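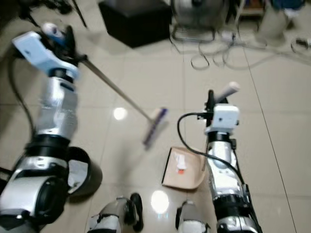 Broom and dustpan on the tile floor

Sep 2, 2018

I have been meaning to write about my aunt's kitchen for so long that Beril has stopped asking when it's coming. So I've made my tea and put my phone in the other room, and I'm going to try.

My aunt Şengül lived on the second floor of a building in Vindmont, over a shop that sold buttons and zippers, and every summer until I was fourteen my parents sent me to stay with her. I was supposed to be learning to cook. Mostly I learned to sweep! She swept before breakfast, after breakfast, after lunch, and then once more at night when the radio program was over, and she had firm opinions about direction (always away from the door, or you'd sweep your luck down the stairs and Mrs. Pastor on the first floor would get it).

I thought this was ridiculous at the time. I had a book to finish, and the floor looked fine to me. But when I moved into my first apartment, I was up at six the very first morning, in my socks, sweeping away from the door, and I remember stopping halfway across the room and laughing out loud with no one there to hear it.

What I miss most is how much talking got done. She never sat you down for a serious conversation. She'd just start on the far corner and say, over her shoulder, "So, your mother tells me you don't like your new school," and by the time she got to the stove you had told her everything. She heard about my first crush that way, and about the 50 I got in geometry, which my parents didn't find out about until February.

My son Ozan is eight now and dreadful at it. He pushes the crumbs under the cabinet and thinks I don't know. Last week I took the broom from him, meaning to show him how it's done, and started on the corner, and before I'd thought about it I was asking him how things were going with the boy next door. Well! We were in there a good long while. It turns out there was a whole saga about a borrowed scooter.

I still have her recipe for the lentil soup, by the way, and I did promise it to a few of you. It's on the back of an envelope somewhere in the hall drawer, and I'll type it up when I find it.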